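Stop Buying the Big Bag of Croutons

I think most people should make their own small bites of food — croutons, cubed potatoes, squares of cornbread — and I think they should cut them smaller than they want to. I've cooked for a lunch counter in Liltthorpe for long enough to have opinions on size, and this is the one I get the most argument about.

Tarek Salameh, who had the counter before me, cut everything big. A cube of bread in his soup was a two-bite affair. People liked it because it looked generous. What I saw when I took over the washing up was a lot of bowls coming back with half a piece of soggy bread at the bottom. I cut the size down in September and those leftovers mostly stopped.

Small pieces cook evenly. A big cube of potato is brown outside and chalky in the middle unless you boil it first, and then you have two pots to wash. A small one goes straight on the tray and is done while you set the table. The same goes for bread. Cut it small and you can dry it in a low oven without watching it.

The complaint I hear is that small cubes are fussy. They take longer to cut, they roll off the board, and they are harder to pick up. All true. I timed myself on one tray and it took 60 seconds longer than the big cut. I can live with that. As for picking them up, use a spoon, or a pair of tongs with narrow tips. Wide salad tongs are useless for this and always have been.

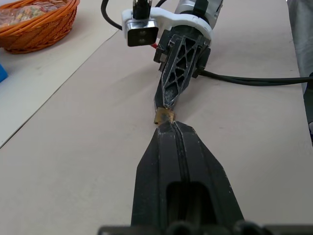 A small tan piece, speckled brown and grey, held between two narrow tips.

Color matters more than shape. I don't care if the sides are square, and I don't trust food where every side is. A rough face with darker specks is more appealing to me than a smooth one. The bagged kind is the same flat gold all over, and it tastes that way too. I paid for a bag last winter to compare and gave up after a handful.

Then there is the money. My counter goes through 310 bowls of soup in a good month. Day-old bread from Đinh, the bakery next door, costs me next to nothing — they would sell it for animal feed otherwise. A home cook won't save as much, but a stale heel of bread is already paid for, and throwing it out to buy a bag of the same thing makes no sense to me.

I'll give the other side one point. If you are feeding a crowd, cut big and get on with it. I did a school supper with the big cut and would do it again. For a weeknight pot of soup, cut them small, leave the crusts on, and salt them after they come out of the oven.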